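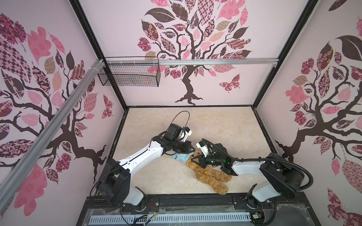 Villca is our brushed wool fill-and-finish kit for people who mend soft toys, and I have been wanting to write this page for ages! It started as a box of odds and ends on my own sewing table and grew into a proper set, with two needles, a brush, thread, and a bag of fill that I would happily put in anything I own. A tan plush teddy bear flat on its back, like the one on the mat, is the kind of patient I had in mind when I picked the thread colors, and there are four tans in the card because one tan is never the right tan. The kit works just as well on rabbits, elephants, and those long floppy dogs from the nineties with the beans in their feet.

What's in the box

Wool fill, 300 g, carded and washed, in a cotton drawstring bag
Long doll needle, 7 inches
Curved needle for closing seams from the outside
Wire slicker brush with a beech handle
Waxed polyester thread, 32 yards on each card, in four tans, two grays, black, and cream
Seam ripper with a cap
Stuffing stick, blunt at one end and forked at the other
Printed stitch guide, folded to fit the lid

Item number 1113. Replacement cards of thread and extra bags of fill are sold separately.

About the fill

I tried a lot of wool before settling on this one. The first batches were lovely in the hand and terrible in a leg: they balled up the moment you pushed them past the knee. Cristian Salazar at Pramar (they card all our wool) suggested a shorter, crimpier fiber, and it was such a difference that I restuffed a whole elephant the same evening. It goes in as small tufts, grips the tuft before it, and stays where you put it. You can feel it firm up under your thumb.

Wool is heavier than polyester fill, so a toy will come out with a bit of weight to it. I love that, but if you are repairing a toy for a very small child you may prefer to use wool in the body only and keep whatever is already in the head. Mixing the two is fine.

Working with the needles

The long needle is for setting eyes and for jointing arms straight through the body. Go slowly and keep the thread doubled. The curved one is for ladder stitch, and if you have only ever closed a back seam with a straight needle, oh, you are in for a treat! It rides along under the pile and comes up exactly where you want it. Pull every fourth or fifth stitch snug as you go, and brush the pile over the line at the end.

The slicker brush has fine pins with a slight bend. Use it on dry plush only and hold it almost flat. Old mohair needs a very light hand – I do the first few strokes with no pressure whatsoever, only the weight of the brush.

Choosing a thread color

Match to the backing fabric and ignore the fur. Part the pile with two fingers near the seam, lay the card against what you see there, and choose the closest one. If you are stuck between two, go darker. Liv Torvik, who tested the kit for us through a whole winter of repairs, uses the gray on nearly everything and her seams disappear, so there may be more than one school of thought.

Care

Keep the fill in its bag with the string pulled tight. A piece of cedar in there does no harm. The brush can be cleaned with a comb, and the handle likes a little oil once in a while. Needles go back in the felt strip inside the lid, please, for the sake of your feet.

Surface washing is best for a toy stuffed with wool. Use cool water, a drop of wool soap, and a cloth you have wrung out well, then let it dry on a towel away from the heater and turn it now and then.

What goes with it

The Ustarik joint set has fiberboard discs and cotter pins in five sizes, for toys whose arms and legs turn. The Cuta eye cards hold glass eyes on wire loops, in amber, brown, and black. Both use the long needle from this kit.

From people who have one

"I did my brother's old bear first and then couldn't stop. The curved needle is a joy." Flor Cuervo

"Good strong thread. I would have liked a second cream and fewer grays. The wool is beautiful." Zoila Bermúdez

"The stitch guide got me through my first ladder stitch, though the print is small." Katherine Guzmán

A larger printing of the stitch guide goes into every box from October. If you already have the kit and want the new one, send us a note with your order number and we'll mail you a copy.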